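Good Practice for Recording with Hand-Held Grippers in Shared Offices
Student project report, Osei program
2025-05-14

1. Background

The project was set up to write a short rule sheet for people who record household and office tasks with hand-held grippers. Stovard lent the equipment and Trastus gave us access to an office. The sheet had to fit on one page and be usable by someone with no training in robotics. We started from the Simell lab notes, which cover calibration well but say very little about the room or the people in it.

The first draft had 9 rules. After review we kept 7. The two we dropped dealt with file naming and are now handled by the upload script.

2. Setting up the work area

Rule 1 says the operator checks both grippers and the head camera before the first take. Rule 2 says the object to be handled has clear space around it and nothing is moved between takes unless the task calls for it. Rule 3 covers fragile items. A vase, a glass or a full cup is approached slowly, and the second gripper stays back until the first has a steady hold.

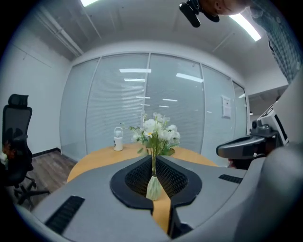
Figure 1. Gripper in front of the ribbed vase of white flowers, with the second gripper at right.

We argued over Rule 3 for some time. One view was that slow motion makes the data less natural. We kept the rule and set a hold of 300 milliseconds before any lift, long enough to find in the log and short enough that operators did not complain.

3. Privacy and other people in the room

Rules 4 and 5 were the hardest to write. Consent forms cover the operator, but a wide lens takes in most of an office. Our first draft asked only that operators avoid pointing the camera at coworkers, and that is not enough. In Figure 2 the operator's face has been pixelated, while a second person is sitting in an office chair farther back, turned to the left. The rule now requires a signed form from everyone who stays in the room, or a closed room. Faces are blurred before any file leaves the recording computer.
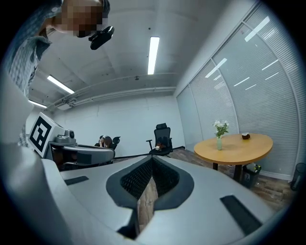 Marker care is the subject of Rule 6. A tracking marker that is scratched, bent or covered by a sleeve can spoil a whole session, and the operator may not notice until the files are processed. The white cube with the black square pattern on the second gripper is the part to check, along with the small camera module on top of the body. Both should be wiped with a dry cloth and kept clear of clothing.

Rule 7 limits a session to 3000 seconds, followed by a break.

4. Open points

The sheet does not yet cover reflections from ceiling lights on glass and blinds. We also have no rule for left-handed operators. Both are planned for the July version.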